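Unit 4: Sorting and Storing Mixed Small Goods
Course notes, Catinca Tudose
Revised Feb 6, 2021

4.1 Scope

These notes cover the handling of mixed small goods in open containers: toys, boxed articles, flat packages and loose produce or produce-shaped items. They follow on from Unit 3 (single-line stock) and assume the vocabulary set out there. Liquids, glass and anything sold by weight are treated in Unit 6.

A mixed lot is any lot in which neighboring items differ in shape, size or packaging to the point that they cannot be stacked as one. The Bermúdez stock list used in the exercises has 2,203 lines, of which 331 are classed as mixed.

4.2 Container types

Three containers are used in the course.

Open bin, sheet metal. Rigid walls, flat floor, no lid. Washes down easily and does not bow under load. Its drawbacks are noise, hard corners, and reflection: a bright item near a bare metal wall can show up twice, once as itself and once as a smear of color on the wall. Count items on the floor, never on the walls.

Open bin, plastic. Lighter and quieter. Walls bow when the bin is overfilled, and items along the edge then wedge. The Goteo bins in the storeroom are of this type.

Divided tray. Used after sorting only. The Mukeno tray has fixed dividers; the Govent tray has dividers that lift out. Do not mix the two on one shelf, as the rims differ in height.

4.3 Classes of item by shape

Class A, regular. Boxes and cartons with flat faces. They rest on any face and may be turned upright. A small box lying at a slant should be squared up before its label is read.

Class B, flat. Packages that are thin relative to their length. They slide under other items and are the class most often missed in a count. Patterned wrapping makes them easier to find on a gray floor.

Class C, rounded. Fruit, vegetables, balls, and play versions of these. They have no stable face and roll when a neighbor is lifted. Remove them early.

Class D, irregular. Toys with wheels, figures, handles or other projecting parts. The outline changes with each way the item can lie. Record the item, then its position, in that order. A toy vehicle on its side takes up more floor than the same toy on its wheels.

An item that fits two classes goes in the later one. A rounded box is C; a box with a handle is D.

4.4 Spread and spacing

A bin is called spread when most of its floor is visible and each item can be lifted without moving another. It is called heaped when items rest on one another. Spread bins are sorted in place. Heaped bins are tipped out onto a lined table first.

Items close to a wall need separate attention. The clearance on the wall side may be less than the width of a finger, and the usual grip from both sides is not available. Grip such items front to back, or draw them toward the center before lifting.

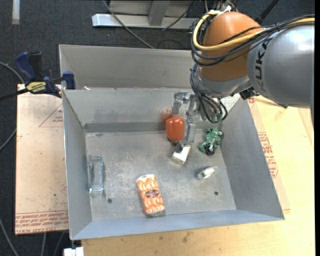
Fig. 4.2. Mixed goods in a metal bin. Class C item raised; Class D item (green toy) near the right wall; patterned package (orange and white) in the lower middle of the floor.

4.5 Order of removal

The standard order is C, D, A, B. Rounded items come out first, then irregular ones, then boxes. Flat packages come last, once the floor around them is clear. Where a Class D item lies over a flat package, lift it straight up - do not drag it.

Lift each item clear of the bin rim before moving it sideways.

4.6 Exercises

1. Take a spread bin from the practice shelf. Assign a class to each item and write down the order of removal before touching anything.

2. Repeat with a heaped bin. Note which items changed position when the bin was tipped, and whether any class assignment had to be revised.

Work in groups of 2. Answer sheets go in the Unit 4 folder. The July stock list replaces the Bermúdez list for anyone repeating the unit.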